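Trasavix Swing Coach bat sensor: a season with a very confident gadget

I bat at seven for a club side whose ground is mostly clay and whose coaching is mostly shouting. I have been told for years that my head falls over to the off side, that my backlift comes down from second slip, and that I play around my front pad. All of that is true. What I wanted to know was whether a lump of plastic on the end of a bat handle could tell me anything I hadn't already heard from Vilmos Hajdu at mid-on.

The Trasavix Swing Coach is a sensor in a rubber cap that stretches over the top of the handle. It talks to your phone, and the phone shows you a wobbly line that is meant to be the path of your bat. You get bat speed, backlift angle, follow-through angle, something called time to contact, and a score out of 100 called Intent. I'll get to Intent.

Fitting it

The cap is tight. It needs to be, and I have no complaint about it coming loose, since it never did. Getting it on over a thick replacement grip was another matter. I ended up rolling the top inch of the grip down, seating the sensor, then rolling the rubber back over the edge. The instruction sheet shows one calm hand doing it in a single step. My bat has a fairly standard oval handle, and if yours is fatter than normal I would try one in person before buying.

With the cap on, the handle feels slightly longer and the pickup changes. Trasavix says you won't notice. I noticed on the first ball and was still noticing in week three. If you hold the bat high, your top hand sits right against the cap, and after a long net I had a red mark on the heel of my palm. Anneli Lahtinen, who opens for our women's side and grips the bat lower than I do, had no such trouble and thought I was making a fuss.

Pairing took several goes on the first evening and has been fine since. You do have to make an account, and the account wants your date of birth, your height and your "batting ambition", chosen from a list. There was no option for getting out of the thirties.

What it measures, and how well

I used it for 26 net sessions, starting indoors and then outside from July on. Most were against the bowling machine, some against people. I also had Uchenna Isah film me from side on for a few of them, so that I had something to hold the numbers up against.

Backlift angle is the good one. The readings were steady from ball to ball and matched the video as far as I could judge with a protractor held against a laptop. When I took the bat back straighter on purpose, the number moved the right way. When I got tired and lazy, it drifted back toward gully, and the app caught the drift before I felt it. That is a real use for the thing, and I'd like to be fair about it.

Bat speed I trust less. It was believable on drives and silly on cuts. A late cut that I barely guided came up as my fastest swing of the night, which I can only put down to the wrists. On the sweep it gave up altogether and filed the shot under "other". I play a lot of sweeps, so by the end of the summer "other" was my most productive stroke.

Then there's contact. The sensor is supposed to know the difference between a ball struck and a ball missed. Against the machine it did all right. Against real bowlers it logged bat hitting pad as contact, bat tapping the crease as contact, and once a whole over's worth of me knocking mud out of my spikes with the toe end. The app lets you delete false swings one by one. After a session of 200 balls you won't.

The Intent score

Intent is worked out from "speed, commitment and flow", according to the help page, which doesn't say how. I asked support twice. The first answer was a link to the same help page. The second was a friendly note telling me the formula was proprietary and that scores above 70 showed a match-ready mindset.

My best Intent score all season was 91, for a heave across the line at a ball that bowled me middle stump. My forward defensive, the one shot anyone has ever praised, averages in the teens. If you are fourteen and take this number seriously, it will teach you to get out. I would hide it if the app allowed that, and it doesn't: it sits at the top of every screen in a large orange circle.

Battery, app and general upkeep

The box promises a long battery life and I got most of it when the sensor was new. By the back end of the season it was good for two net sessions and part of another. It charges on a small cradle with a short cable, and the sensor has to be pressed down until it clicks. There is a light. The light blinks for charging and also for low battery, at speeds I still can't tell apart.

The app keeps your swings for 15 days unless you pay for the subscription. I think this is cheap of them. The whole point of a training tool is to look back at April from August, and here you are asked to rent your own April. You can export a session by email, one at a time, as a spreadsheet with column names nobody outside the company could love. 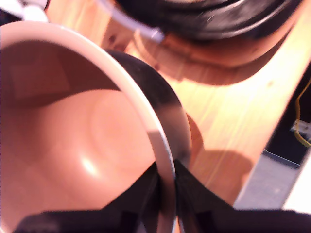
Pink on the inside, black on the outside.

What came out of those mornings was modest. My backlift is straighter than it was in spring by a margin that shows up in the data and, Uchenna says, on film. My average went up slightly. I also dropped down the order on two occasions and faced worse bowling, so I wouldn't lean on that.

Against the alternatives

The club owns an older Tiletti sensor that clips to the back of the blade. It measures fewer things and the clip is ugly, but it leaves the handle alone, the app is free, and it never gave me marks out of 100 for my character. It has also been discontinued, so you would be looking at used ones.

The other alternative is a phone on a tripod and someone who knows what they're looking at. Kalevi Pitkänen, who coaches our juniors, watched me for a quarter of an hour and told me my back foot was pointing at extra cover. The sensor can't see your feet. It can't see your head either, and for most club batters the head and the feet are where the trouble starts. I had spent months working on the bat path while a good part of the fault was down at ground level.

Who might want one

A coach with a group of players and the patience to ignore most of the screen could get decent work out of the backlift figures. A player who nets alone against a machine and has no one to film them might too. If you have a coach already, spend the money on more time with the coach – or on a new pair of gloves.

For: stays on, steady backlift readings, survives being dropped on concrete.
Against: bulky under the top hand, poor on cross-bat shots, history locked behind a subscription, fading battery, Intent.

Mine is still on the bat for now. I'll take it off for the winter league, where the handle gets taped, and see whether I bother to put it back.

Rating: 3 out of 5, and the third one is for the backlift.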